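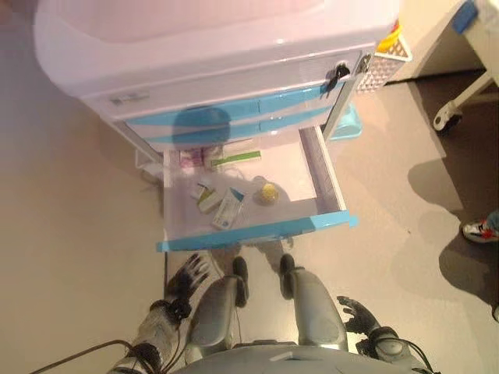 *Cart cell, lowest visible drawer pulled out, both hands down by the drawer.*

# Dumwood cart cell - setup and upkeep

Notes for whoever runs the humanoid at the drawer cart next. Written in a hurry 24/07/2020, Pacita Evangelista to fill the gaps. Covers the one robot and the one cart. The Brikby shelf unit has its own file.

## Contents

- 301 recordings kept, 91 binned (mostly head camera dropouts)
- head view only in this release, wrist views to follow in December
- joint logs next to each recording, same name
- operator notes, patchy before recording 8

## Before powering up

1. Castors on cart locked. All of them.
2. Feet square to the drawer front, toes short of where the drawer ends when fully out. Check with drawer OPEN.
3. Arm cables - follow each one by hand from wrist to shoulder. No twists.
4. Keep the floor behind the robot clear, it steps back further than you expect.
5. Hands: run `open_close.sh` twice each side, listen for clicking.

If the left hand hangs half open after the script, restart the hand controller, not the whole robot. Whole restart loses the head calibration and then your doing that again as well.

## Cables

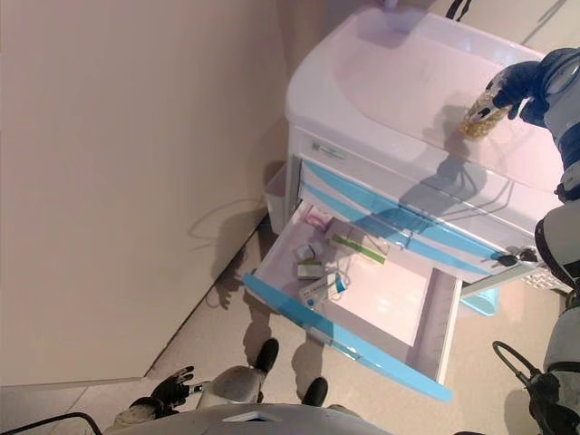 Cable slack is the thing that goes wrong most on this cell. Too short and the wrist faults with code 502 when the arm reaches over the cart. Too long and the loop can catch on a drawer corner. Paavo Räsänen re-tied both sides with the Pelkonen clips and it's been better since. Check slack in the pose that needs it - right hand out over the top near the right edge, holding something, like the clear container with the yellow bits in it, left hand low with fingers spread. Then look at the loop by the lower right and the one at bottom left. Neither should pull tight. Do it with the drawer fully out, otherwise you wont see a snag.

## Looking after the hands

- wipe fingers with dry cloth only, no spray
- finger screws: quarter turn max, then stop
- spare fingertips in the Nestano box, top shelf

## Known problems

- Low sun across the cart throws off the drawer edge detection. Blinds down or mark the recording `sun`.
- Shiny top of cart gives false depth. Not fixed.
- Drawer contents are not in fixed positions between recordings. Intended, leave them.

Wrist fault log is in `faults/` - add a line each time, even if it clears by itself. Paavo has the spare wrist cable.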